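Home | Posts | Notes | Contact

September 2022
Posted by the site author

Part-automated packing, six months in

The Fernside line changed over in March. Before that, every carton of tea was filled and closed by hand. The Bredarero cell now does the straight runs: one product, one carton size, flaps down, out to the pallet. On a normal shift it closes 619 cartons.

Mixed orders stayed with people. Loose bags tangle, strings catch on the flaps, and the cell stops and waits for someone to clear it. We logged 182 stops in the first month and 287 in the second, when we let it try two products at once. We went back to one.

The job descriptions have not caught up. On paper we still have packers. In practice a packer spends half the shift on returns and mixed cartons and the other half resetting the cell, reading fault codes and deciding whether to call Masri for support. The pay grade is the old one. I have raised this twice.

Hand work is also slower per carton than it was, as expected once the easy cartons are gone. The Dristumeo dashboard reports that as a drop in output per person. It needs a separate category for sorting.

Tea bags being handled at the table, with the yellow carton open on the right:
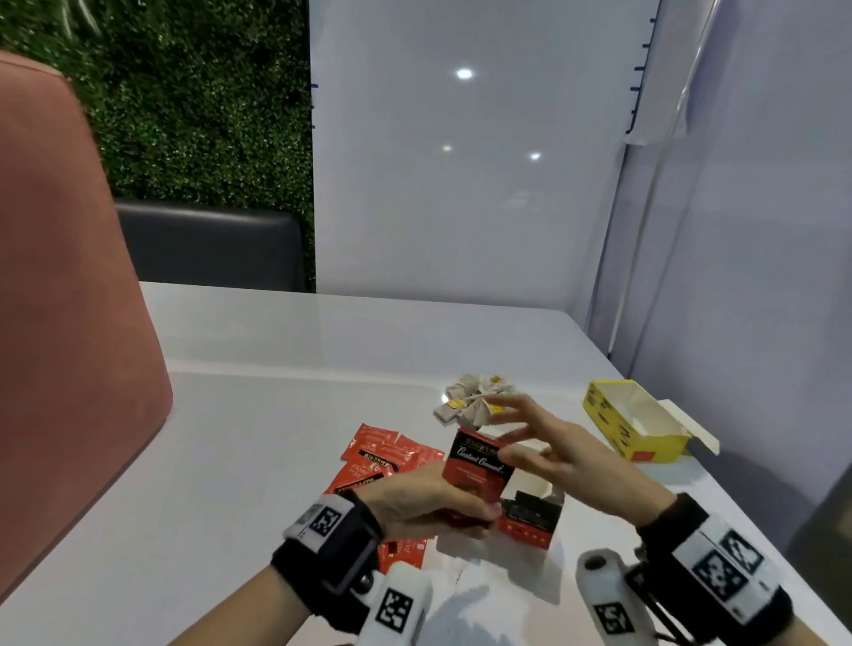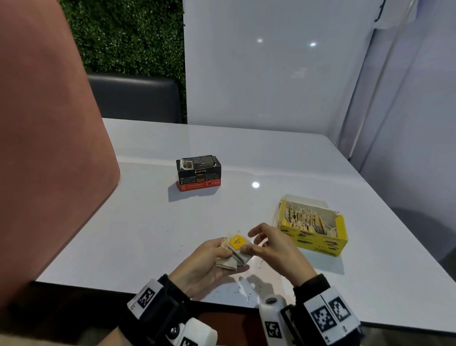

One reader wrote in to say that their site had the same dashboard problem, and that it went away only when the packers were allowed to set the categories themselves.

Recent posts
Fault codes worth printing out
Carton sizes and the 508 limit
Shift handover notes, revised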